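Home | Ask | Recipes | Pantry | My Kitchen

Filed under: Baking Help > Pizza & Flatbread

Can I leave focaccia dough in the fridge for 2 nights?

Posted by Golnar Babaei

Hi all! I made my first focaccia in July and now I can't stop. The recipe I use wants one night in the fridge, but we have friends coming over and my only free evening to mix dough is two nights before. Will it go sour or collapse on me? It's bread flour, plenty of water, a small pinch of instant yeast and olive oil. Also, my oven in Stollthorpe is old and runs cool, so any tips on getting a crisp bottom would be so welcome!

Mahlet Kahsay

Yes, do it! Two nights is my favorite for focaccia – the flavor gets so much deeper and you get those big, wobbly bubbles on top. Use cold water when you mix so the yeast doesn't race ahead, and oil the container well, lid included. Mine doubles by the second morning and then just sits there happily.

On baking day, tip it into an oiled metal pan and let it warm up until it's loose and jiggly. In my kitchen that takes some 200 minutes in winter, a lot less in summer. Dimple it right before it goes in, and be generous with the oil! 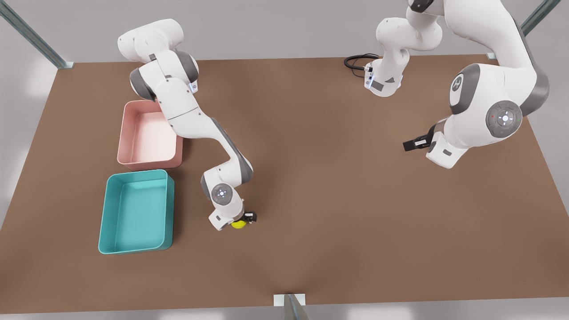 2 min read

For the cool oven, set the pan on the lowest rack and preheat for a good 40 minutes, even if the light says it's ready sooner. If the top is golden and the bottom is still pale, slide the whole thing out of the pan and put it straight on the rack for the last few minutes. I love that crunch.

Na-rae Jin

I did 67 hours once by accident and it was fine, a bit tangy. Great with tomatoes.

Manon Tremblay

Agree with Mahlet on all of it. I'd only add that glass pans never crisp up for me, so go for dark metal if you have one. And salt the top before baking, then again after – so good! Let us know how it comes out, Golnar.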